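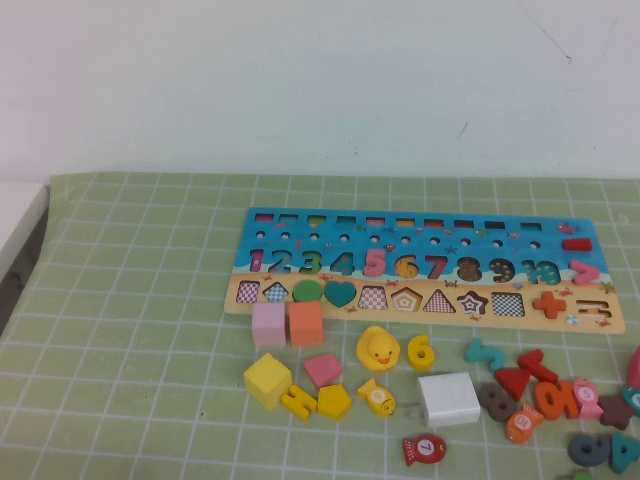 Pindley Travelers' Club – minutes of the April meeting

Start: 7:05 p.m. in the upstairs room. Sixteen members present, two apologies received. The minutes of the previous meeting were accepted with one change: the ferry in item 3 leaves from the north dock. The south dock closed last season.

1. Report back from the Illbridge weekend

What a trip! Everyone who went wanted to talk at once, so the chair let it run over by ten minutes. The night train was on time in both directions and the bunks were far better than the old ones (real pillows, a reading light that works, a hook for your coat). Breakfast was a roll and coffee and came at 6:20, a little early for some of us, but the sun was coming up over the marshes and it was hard to be grumpy.

The walk up to the lighthouse was the favorite of the weekend. There are 203 steps and the handrail runs out before the top, so anyone going back should wear proper shoes. The view is worth every step – you can see the whole bay and the sandbars at low tide. The swim afterward was cold, and five members went in anyway.

The fish place by the harbor that we liked two years ago has changed hands. The chowder is still good, the fries are not what they were. Several members recommended the bakery behind the bus station, mainly for the plum cake.

One complaint: the guesthouse put three of our group in the annex across the road without telling us, and the annex has no breakfast room. The secretary will write to them and ask that this be made clear when booking. The group would still stay there again.

2. Summer trip: Nullelholm

The trip planner brought maps, and we had a very happy half hour with them spread out over two tables. The plan so far is six nights on the island, with bikes for those who want them and the island bus for those who don't.

Travel: the train to the coast, then the afternoon ferry. The crossing takes a little under three hours. There is a later ferry, but it gets in after the last bus and would mean a long walk with luggage, so it was ruled out.

Cost: the price per person is $1,135, which covers the train, ferry, six nights in a shared double and breakfast. Bikes are extra and paid for on the island. Single rooms are limited to four and will go to whoever asks first. Two were spoken for before the end of the meeting.

Route: there was a lively discussion on whether to ride the coast loop clockwise or counterclockwise. The full loop is 74 miles and nobody has to do it all. Clockwise gives us the wind behind us on the west side, most days at least. Counterclockwise means the swimming beaches come in the afternoon, when it's warmer. A show of hands gave nine to seven for counterclockwise. Riders will split the loop over three days and the bus group will meet them for lunch at the old customs house.

A member asked about tides at the tidal causeway. The planner will get a table from the harbor office and send it out with the packing list.

Deposits are due by the May meeting.

3. Eze

Four members were in Eze in early spring and gave a short talk. They took the bus up and walked down the old path to the sea, and said their knees knew all about it the next day. The garden at the top was just starting to bloom. Their advice was to get there before 9 a.m., carry more water than you think you need, and leave plenty of time for the bus back. The talk got a big round of applause and a lot of questions, mostly about lunch.

Agreed to look at a longer trip to that coast for next year. The planner will bring two outline routes in June, one by train all the way.

4. Money

The travel fund stands at $3,000 after the Illbridge bills were paid. Agreed to keep it as a cushion for ferry deposits and to leave dues as they are.

5. Library shelf

Two phrase books and the big rail atlas are still out. Please bring them back, the atlas especially. A new folding map of Nullelholm has been bought and can be borrowed for a week at a time.

6. Any other business

– Luggage scale: the club's scale reads two pounds heavy. Agreed to buy a new one.

– Slide night: moved to 7:30 p.m. to give people time to eat. Up to twenty pictures each, please.

– Packing swap: a great idea from one of our newer members. Bring any travel gear you no longer use to the May meeting and trade it for something you will.

Meeting closed at 9:10 p.m. Next meeting in May, same room, with plum cake if anyone can find a recipe.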